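Cedon's suturing model learns to fix its own fumbles

I spent a July afternoon at the Bendholm lab, where the Cedon team has been teaching a surgical robot to tie stitches by itself – and I came away pretty excited! The trick in their new method, called Brollov, is that it trains on the messy bits too. They fed it 3,000 recorded stitches, and in about 20 percent of those somebody dropped the thread or missed a grab and had to try again.
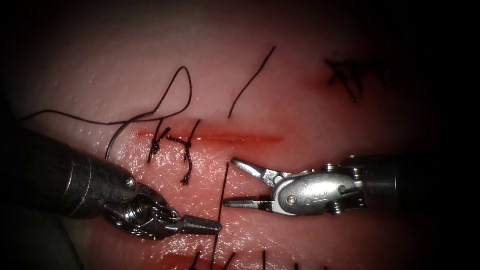

One reader, Vass, wrote in to ask whether all those bad grabs wouldn't just teach the robot bad habits. Fair question (I asked it too). The team labels each slip, so the model copies the recovery and skips the mistake.

On test pads it now needs a human to step in on five stitches out of a hundred. Slack thread is still the big headache, and knots take it longer than they take a person. The paper is out for review, and the team wants to try curved cuts next.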